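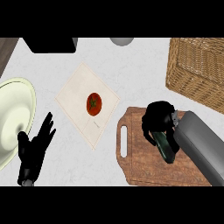 Kelano (Blu-ray, two-disc edition)

Director: Rochelle Te Moana
Length: 118 minutes
Label: Grimshaw
Language: English, with optional English subtitles
Extras: commentary, 5 deleted scenes, booklet

We've been waiting a long time to put this one on the shelf! Kelano played a handful of festivals, picked up a small crowd of very loud fans (we're some of them) and then pretty much vanished, apart from a rough-looking download with the sound slightly out of step. Grimshaw has gone back to the camera files and made a new transfer, and the night ferry crossing finally looks the way people remember it.

If you haven't seen it, Beverley Gilchrist plays a retired harbor pilot who agrees to take one last boat up the coast for a man she can't stand. That's most of the plot. The fun is in the bickering, the weather and a long stretch in the middle where the radio goes out and the two of them have to talk to each other. Gilchrist is wonderful in it - funny, sour, and then in the last half hour something else completely.
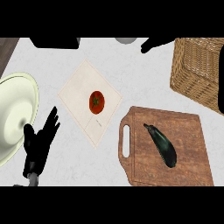
Tomato on paper, from above.

The first disc has the movie and the commentary, recorded by Te Moana and Gilchrist together. They wander off the subject a lot and it's a joy to listen to, especially when they can't agree on who thought of the ending. The second disc has the deleted scenes and three of Te Moana's early shorts, with the very strange Bosovel among them. Sound is 5.1 or plain stereo. We like the stereo track better for the quiet parts, but try both.

The booklet runs to roughly 50 pages and includes the full script for the radio scene, plus Te Moana's own storyboards for the crossing (she draws boats far better than she draws people).

A note on regions: the discs will play in any Blu-ray player, and there is no DVD in the box. The outer sleeve is thin card, so we pack every copy with a stiff board on each side. If yours still turns up with a bent corner, write to us and we'll swap the sleeve.

Related items
Nuta (Blu-ray)
Kelano: Music from the Film (CD)
Kelano folded poster
Bosovel and Other Shorts (DVD)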